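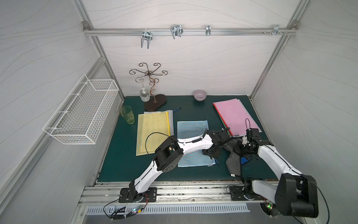 The two-arm cell at Pilolau, both arms mounted on the front rail.

The technician who looks after the cell starts with the mounting plates. "Every 200 hours I check the plate bolts," she says. "If one has moved, I redo the zero position on that arm." Grippers are inspected every 50 hours.

Cables are the usual fault. "The loop has to clear the elbow through its full travel. Too short and it pulls at the connector." A replacement takes her 11 minutes, recalibration not included.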